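How to Iron a Tablecloth Without Losing Your Whole Evening

I put off ironing tablecloths for years, and I know I have plenty of company. They're big, they slide off the board, and the half you just finished gets wrinkled while you work on the other half. My neighbor Benedita Falcão finally showed me her way one Tuesday, and I've been cheerfully copying her ever since.
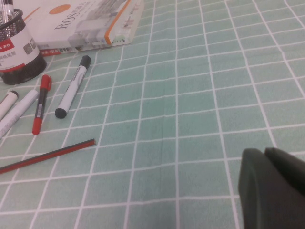
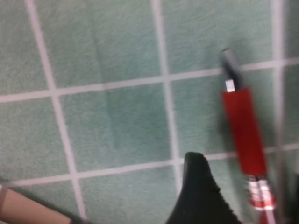

Start with the care label, even if you think you know what the fabric is. Cotton can take a good hot iron, but blends want something gentler, so test a corner first and give it a minute. Then mist the whole cloth lightly with water, roll it up like a sleeping bag, and leave it alone for 22 minutes or so while you make yourself some tea. If your cloth has a printed grid, like white lines on mint green, you're in luck, because you can fold right along a line and know you're straight.

Fold it in half lengthwise with the wrong side out and iron from the middle toward the edges. Flip it and do the other side, then open it up, turn it right side out, and run the iron over the front – lightly this time, especially if the weave is nubby. Leave the center fold for last and press it flat with a little steam.

Drape the finished part over a chair as you go. And let it cool completely before you put it away, or you'll be right back where you started!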